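Dustpan

A dustpan is a shallow, flat-bottomed scoop used with a broom or brush to pick up dust, crumbs and small litter from a floor. It has three closed sides and one open side, called the lip, which is held against the floor while the dirt is swept in. Dustpans are made of plastic, sheet metal or, less often, wood or pressed fiber. They are among the cheapest household tools and are found in homes, schools, shops and workshops throughout the world.

The word is also spelled dust pan. In parts of the United States the tool is called a dust shovel or simply a pan, and a dustpan sold together with a matching brush is a dustpan set.

Form and parts

The main part of a dustpan is the pan or tray. Its floor slopes down toward the lip, so that dirt pushed over the edge tends to stay toward the back when the pan is tipped up. The side walls are lowest at the lip and rise toward the rear. Many pans have a partial cover over the back half, called a hood, which keeps fine dust from blowing out while the pan is carried.

The lip does most of the work. If it is warped, chipped or lifted from the floor, fine dust passes under it and leaves a thin line where the pan was resting. Plastic pans often have a strip of softer rubber or vinyl along the lip, which bends to follow small unevenness in the floor. Metal pans have a thin folded edge instead. A bent metal lip can usually be straightened by hand or with pliers, while a cracked plastic one is normally thrown out with the pan.

The handle may be short or long. A short handle is molded in one piece with the pan or riveted to it and generally has a hole at the end for hanging. A long handle stands up from the back of the pan and lets the user work without bending. Some long handles are fixed, and others swing on a hinge so that the pan tips backward when it is lifted and the contents stay in.

Some pans have a row of plastic teeth along the rear wall or beside the handle. The broom is drawn through the teeth to pull out hair and lint, which then fall into the pan.

Types

The hand dustpan is the oldest and most common form. It is used with a short brush, often one that clips into the pan for storage. It suits stairs, countertops, hearths and small spills, and the user has to kneel or crouch to use it on a floor.

The upright dustpan, with a handle that reaches to the waist or a little below, is used with a full-length broom. It became common in restaurants, schools and train stations before it was widely sold for home use.

The lobby dustpan is a deep upright pan with a hood and a swinging handle. When it is set down, the mouth opens onto the floor, and when it is picked up, the mouth turns upward. It holds larger litter such as paper cups and napkins and is emptied less often than a flat pan.

Other kinds include the ash pan, made of metal for use at a fireplace or stove; the crumb tray, a small pan used at the dining table with a soft brush; and the wet pan, which has high sides and a tight rubber lip for picking up water.

History

Before the dustpan came into general use, sweepings were pushed out of the door, lifted on a fire shovel, or gathered on a piece of stiff board. Tin pans made by local metalworkers were in use in American homes in the first half of the nineteenth century. Patents for improved pans followed, most of them concerned with the shape of the handle, the cover, or a way of holding the pan steady with the foot.

Stamped steel pans, painted or enameled, were standard through the first half of the twentieth century. One maker of the period was Ivamley, whose steel pans came in black and dark green and were sold through hardware stores by the dozen. The Ivamley No. 101 had a rolled rear edge and a wire loop for hanging, and it was copied by several smaller shops.

Plastic replaced steel in most homes after injection molding became cheap. Plastic pans were lighter, did not rust, did not scratch soft floors and could be made in bright colors. Merkau sold a plastic pan and broom together under the model number 2509, with the pan snapping onto the broom handle for storage. Sets of this kind, in which the two tools hang or stand as one piece, are now the usual form for home use.

The household historian Myrtle Van Dusen collected more than 200 dustpans over her lifetime and arranged them by lip type. Her notes remain a common source for dating American metal pans. The collection is kept in Orville, where part of it is on public display.

Use
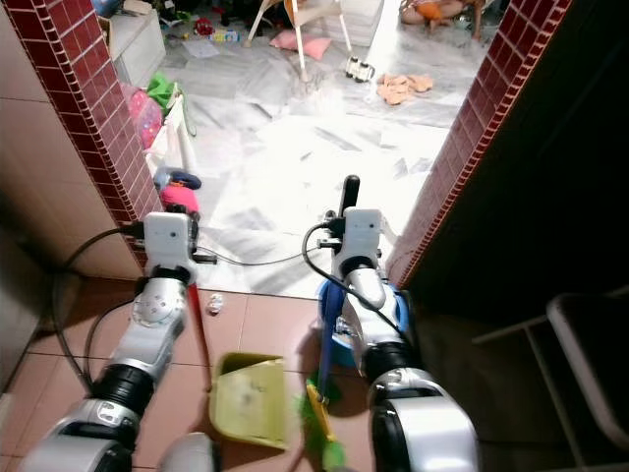

Sweeping usually starts at the walls and corners and moves toward the middle of the room or toward a doorway, so that the dirt ends in one small pile. The pan is set down just past the pile with the lip flat, and the dirt is moved in with short strokes. Long strokes tend to throw light dust over the back of the pan.

When the first part of the pile is in, a line of fine dust is generally left at the place where the lip rested. The user draws the pan back a few inches and sweeps again. Two or three repeats are normal on a smooth floor. What is left after that can be taken up with a damp cloth or paper towel.

With an upright pan, one hand holds the pan handle and the other holds the broom. The broom hand is placed low on the handle for control, and the pan is leaned slightly forward to keep the lip down. With a hand pan and a full-length broom, many people hold the pan with one hand and tuck the top of the broom handle under the other arm. A second person may also hold the pan.

Tiled floors present a particular difficulty, as grout lines sit lower than the tile and hold sand and crumbs. Sweeping at an angle to the lines brings out more than sweeping across them. The pan is best set down in the middle of a tile, where the lip has a flat surface to meet. Where two kinds of flooring join, as at a doorway, dirt collects along the seam, and it is common to sweep each room to its own side of the threshold and pick up there.

On marble and other polished stone, grit can leave fine scratches if it is dragged under the lip. A pan with a soft lip is preferred, and it should be lifted and set down again instead of being pushed.

Toys, bags, cushions and similar items are picked up off the floor before sweeping. Chairs are moved or lifted onto a table. In homes with small children, sweepings are often checked for small toy parts before they are thrown away.

Broken glass is swept with a stiff brush into a metal or hard plastic pan and wrapped in paper before it goes into the trash. The bristles hold splinters, so the brush should be shaken out into the same paper.

Brooms used with dustpans

The broom or brush affects how well a pan works. Soft synthetic bristles with split ends, called flagged bristles, gather fine dust on smooth floors. Stiffer, unflagged bristles are better for rough tile, concrete and outdoor steps. Angle brooms, cut on a slant, reach into corners and along baseboards. Corn brooms, made from the stalks of broomcorn, shed small pieces with age and leave some litter of their own.

A broom wider than the mouth of the pan pushes dirt out at both sides. In matched sets the broom head and the pan mouth are close to the same width, and in most sets the pan is slightly wider. A typical home pan has a mouth 10 inches across.

Care and storage

A dustpan is emptied into a lined trash can and tapped lightly against the inside. Plastic pans build up a static charge in dry weather, and dust clings to them after they are emptied. Wiping the pan with a damp cloth removes it. Pans can be washed in a bucket of warm water with dish soap and left to drain with the lip down. Metal pans are dried by hand to prevent rust.

Brooms should not be stored standing on their bristles, which bend under the weight and stay bent. A wall hook or clip for both tools is the usual solution. Upright pans with a wide base stand without support.

A study of cleaning tools in shared kitchens by Elvia Varela and Itzel Barajas found that a pan hung beside its broom was used more often than one kept in a closet. The authors also noted that the broom was replaced on average twice in the life of each pan.

Manufacture

Plastic dustpans are molded from polypropylene or polyethylene. The soft lip, where there is one, is either molded on in a second step or pressed into a groove. Long handles are thin steel tubes with a plastic coating, or plain aluminum, and they screw or snap into a socket at the back of the pan. The socket is the part most likely to fail. Rácz makes a replacement socket that fits several common pans and is sold separately.

See also

Broom
Bucket
Carpet sweeper
Feather duster
Mop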